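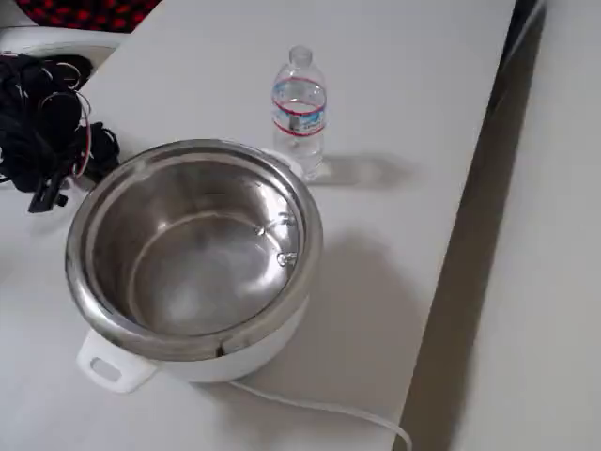 About the Mollton Desk

We cover television and radio news in Mollton and Karnance, and we don't take a network's word for its own ratings. Most media sites reprint the publicity release. We ring the station, ask how the figure was reached, and print the answer or the lack of one.

Jennylyn Gatchalian edits the site after years producing breakfast bulletins at Prunthorpe Radio. She doubts most claims containing the word "exclusive", including ours.

The desk has 2 staff and about 400 paying subscribers. We take no advertising from broadcasters. Castillo Media offered us a "content partnership" in July and we said no.

Corrections run at the top of the home page. Letters to the editor, 500 words at most.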